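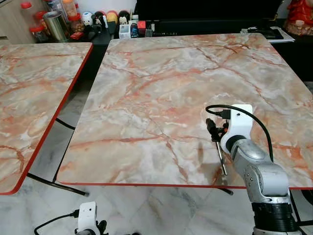 I've stopped eating lunch at my desk. I started in October last year and I've mostly kept to it, so here are some notes on what changed.

The rule is simple. I leave the office, I sit at a table and I eat with my phone in my coat. If it's raining I go to the kitchen on the second floor.

For years I had a sandwich over the keyboard and then wondered why I was hungry at 4. I'd finish it without noticing. Crumbs everywhere as well.

The first few weeks were awkward. People put meetings in at lunchtime and I had to say no. Lawal Akinola on my team just blocked it out in his calendar and never explained it to anyone. I copied him.

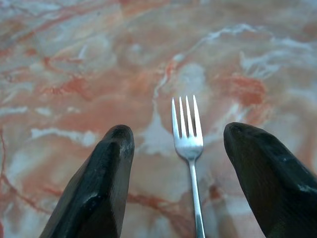 Leftovers work better than sandwiches. Rice and beans, cold pasta, half a pie. You have to sit down to eat them, and they take longer.

I used to buy lunch from Okoro most days and it adds up. Now I go there once a week and order something I wouldn't cook - usually the pepper soup.

Prirncombe is a small town and most places stop serving food at 2, so you can't leave it late. I've been caught out by that more than once.

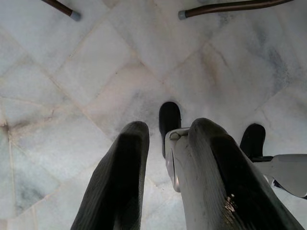

The walk matters too. It's 17 minutes there and back if I go past the library, and I come back less stiff.

I don't get less done. I thought I would. The afternoon emails go quicker and I make fewer mistakes in the spreadsheets.

It does slip when we're busy. Last month I had three days in a row at the desk and felt rotten by the end of it.

Someone asked what I carry it all in. An old ice cream tub with a lid that fits. Rinse it before you go home.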